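Kleiner Reisethread, weil mich jetzt mehrere gefragt haben: Wir waren neun Nächte an der Algarve, ganz im Westen, da wo die Klippen rot werden und der Wind nie so richtig Pause macht. Ich schreib mal alles runter, was ich vorher gern gewusst hätte. Wird länger, holt euch was zu trinken.

1/
Wann: Ende Oktober. Für uns perfekt! Morgens Pulli, mittags T-Shirt, abends wieder Pulli und manchmal noch eine Jacke drüber. Im August würde ich da nicht hinwollen, unsere Vermieterin meinte, dann stehen die Autos bis hoch zur Landstraße. Wir hatten an zwei Stränden mittags niemanden außer einem Angler und seinem Hund.

2/
Unterkunft: Haus Stamus, ein kleines Gästehaus mit 7 Zimmern, zwanzig Minuten zu Fuß vom nächsten Strand. Weiß gekalkt, blaue Kanten an den Fenstern, innen alles sehr schlicht. Wir hatten das Eckzimmer im ersten Stock und konnten vom Bett aus einen schmalen Streifen Meer sehen. Wirklich schmal, aber ich hab mich jeden Morgen drüber gefreut.

3/
Frühstück dort ist im Preis drin und fängt erst um halb neun an. Für Surfer doof, für mich ideal. Feigenmarmelade, warmes Maisbrot, Orangen aus dem Garten, dazu ein Käse, den ich seitdem in jedem portugiesischen Laden suche und nicht finde. Wer früh los will, sagt am Abend Bescheid und kriegt eine Papiertüte an die Tür gehängt.

4/
Preise, weil das immer kommt: 122 Euro die Nacht fürs Doppelzimmer, Nebensaison. Dazu kommt die kommunale Übernachtungssteuer, die haben wir vor Ort bezahlt. Parken kostet nichts, der Hof ist allerdings eng und die Einfahrt hat eine Mauer, die schon viele Rückspiegel kennengelernt hat. Unseren zum Glück nicht.

5/
Mietwagen: ja, braucht ihr. Bus gibt es, wir haben ihn genau zweimal gesehen. Wir haben über Prosser gebucht, für den gesamten Zeitraum 325 Euro mit Vollkasko ohne Selbstbeteiligung. Am Flughafen in Faro steht man dann trotzdem eine gute Stunde am Schalter, plant das bitte ein, vor allem mit Kindern. Und fotografiert die Felgen!

6/
Jetzt zu den Stränden. Der kleine direkt unterm Ort ist der bravste. Geschützte Bucht, Sand ganz fein, flach rein, ein Café mit wackligen Stühlen. Wenn ihr einfach nur liegen und lesen wollt, geht dahin und sucht nicht weiter. Bei Flut wird er aber schmal, da rückt man zusammen.

7/
Der große im Norden ist ein ganz anderes Kaliber. Man läuft erst durch Dünen, dann über einen Holzsteg, dann kommt so viel Strand, dass man kurz nicht weiß, wohin. Wellen ordentlich, Strömung auch. Ich kann gut schwimmen und bin trotzdem nur bis zur Hüfte rein. Bitte auf die Flaggen achten, und wenn keine Aufsicht mehr da ist (war bei uns so), noch vorsichtiger sein.

8/
Mein Liebling war der dritte. Da geht ein Pfad runter, Sandalen könnt ihr vergessen, ich bin auf dem letzten Stück auf dem Hintern gerutscht. Unten schwarzer Schiefer in schrägen Platten, dazwischen Tümpel mit Seeanemonen und winzigen Krebsen. Wir sind zwei Stunden nur von Pfütze zu Pfütze gelaufen und haben das Picknick völlig vergessen. Unbedingt bei Ebbe hin! Gezeitentabelle hängt im Gästehaus neben der Treppe.

9/
Surfkurs haben wir auch gemacht, ja, beide, ja, mit unseren Knien. Surfschule Arkham, sitzt in einem umgebauten Lieferwagen auf dem Parkplatz am großen Strand. Drei Stunden mit Neo und Brett, sechs Leute in der Gruppe, sehr geduldige Lehrerin. Ich bin genau einmal gestanden und rede seitdem von nichts anderem. Der Muskelkater kam am übernächsten Tag und blieb bis zum Rückflug.

10/
Tipp dazu: Nehmt den Vormittagskurs. Nachmittags kommt der Wind von der Seite und das Wasser sieht aus wie eine kaputte Treppe. Die Gruppe nach uns hat mehr geschluckt als gesurft, die Armen.

11/
Wandern! Der Küstenweg ist hier richtig gut markiert, grün-blaue Streifen an Steinen und Pfosten. Wir sind die Etappe mit 17 Kilometern gegangen, mit Pausen waren das bei uns gut sechs Stunden, wir sind aber auch Trödler. Zwischendrin gibt es keinen Schatten und kein Wasser zu kaufen. Ich hatte zwei Liter dabei und hätte gern drei gehabt.

12/
Auf halber Strecke nisten Störche auf den Felsnadeln im Meer. Die Nester waren im Herbst natürlich leer, sehen aber trotzdem irre aus, so riesige Reisighaufen mitten in der Brandung. Im Frühjahr muss das großartig sein. Wir überlegen schon.

13/
Essen. Also. Das Stemham oben an der Kreuzung klingt nach englischem Pub, und die Schilder sind auch so, aber in der Küche wird portugiesisch gekocht. Cataplana mit Muscheln und Süßkartoffel für zwei, davon wären auch drei satt geworden. Der Hauswein kommt im Krug. Ab acht ist es voll, reservieren geht nur, indem man nachmittags vorbeigeht und den Kopf reinsteckt.

14/
Am Hafen gibt es noch eine Bude mit gegrillten Sardinen, ohne Namen, ohne Karte. Man kriegt, was da ist, dazu Kartoffeln und Tomatensalat mit viel zu viel Oregano (genau richtig viel). Nur Bargeld. Der nächste Automat steht im Supermarkt und nimmt Gebühren, also vorher abheben.

15/
Ein Flop war auch dabei, soll ja ehrlich bleiben: die Höhlentour mit dem Boot. Wir sind dafür über eine Stunde Richtung Osten gefahren, saßen dann dicht an dicht und standen vor jeder Höhle in der Schlange hinter anderen Booten. Hübsch war es schon. Würde ich nicht nochmal machen, jedenfalls nicht mittags. Vielleicht ganz früh mit dem Kajak, da sind uns ein paar Leute begegnet, die sehr zufrieden aussahen.

16/
Regentag hatten wir einen. Da sind wir nach Lagos rein, haben in der Markthalle Mandelgebäck gekauft und dann bestimmt zwei Stunden in einer Buchhandlung gestanden, die auch eine Ecke mit deutschen Secondhand-Krimis hat. Abends war der Himmel dann plötzlich orange und wir sind mit nassen Schuhen noch schnell ans Kap gefahren. Sonnenuntergang dort ist voll, laut, windig, kitschig — und trotzdem schön. Mütze mitnehmen.

17/
Packliste, nur die Sachen, die ich wirklich benutzt habe: feste Schuhe, Windjacke, dünner Schal, Taschenlampe (der Weg vom Stemham zurück hat keine Laternen), ein alter Bikini fürs Salzwasser, Wasserflasche, Sonnencreme auch im Oktober. Unbenutzt blieben das schöne Kleid, der Föhn und alle drei Bücher außer dem Krimi aus Lagos.

18/
Mit Kindern? Wurde schon zweimal gefragt. Kleine Bucht super, Tümpelstrand nur, wenn sie sicher klettern, Küstenweg eher ein kurzes Stück und wieder zurück. Die Klippenkanten sind nicht gesichert und an manchen Stellen unterspült, da hätte ich meinen Neffen fest an der Hand. Im Gästehaus gibt es ein Zimmer mit Stockbett, das geht aber früh weg.

19/
Mit Hund? Kann ich wenig zu sagen. Im Haus Stamus leben zwei Katzen, die das ganze Grundstück als ihres betrachten, und Gasthunde werden nur auf Anfrage genommen. Fragt lieber direkt nach, die antworten flott und auch auf Deutsch.

20/
Sprache: Mit Englisch kommt man überall durch. Ein „Bom dia“ und „Obrigada“ öffnen aber noch mal ganz andere Türen, die Frau in der Bäckerei hat mir nach drei Tagen immer ein Puddingtörtchen extra eingepackt. Könnte auch daran liegen, wie viele ich vorher schon gekauft hatte. 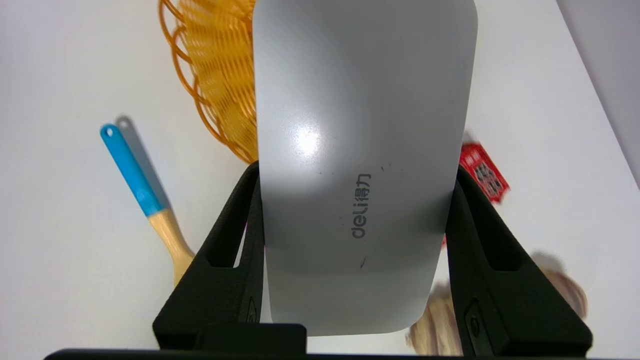
21/
Anreise und Rückflug, kurz: Wir sind abends um zehn gelandet und im Dunkeln rübergefahren, das würde ich beim nächsten Mal anders legen. Die Autobahn ist leer, aber die letzten Kilometer sind kurvig und ohne Mittelstreifen. Für zurück reicht es, nach dem Frühstück zu starten, wenn der Flieger am Nachmittag geht. Tankt vor dem Flughafen, die Tankstelle direkt davor hatte eine Schlange bis auf die Straße. Fragen gern drunter, ich antworte heute Abend, wenn die Wäsche hängt!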